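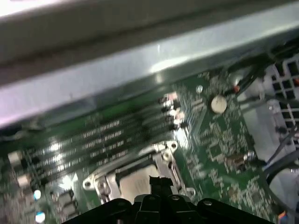 Attachment 1: green board, socket and coin cell

Ticket 1149, office tower, clock keeps resetting

Hi again, Marthinus Mokoena here, back with the Skandham tower! Every time I switch it off at the wall it forgets the date and drops me at the setup screen, and last Sunday it did that 6 times (I was counting by then).

What I've tried so far:
- reloaded the defaults and saved, no change
- reseated the memory, still the same
- left it plugged in overnight and the clock was fine in the morning, so it only loses time with the power off

My money's on the coin cell, to the right of the CPU socket. Haven't swapped it yet. Nellora has one for $6 but I'd sooner check the type with you first, as the Flellport manual skips that page entirely.

Could someone please confirm which one to order? I'm home after 6 most nights if it's easier to ring.

Cheers,
Marthinus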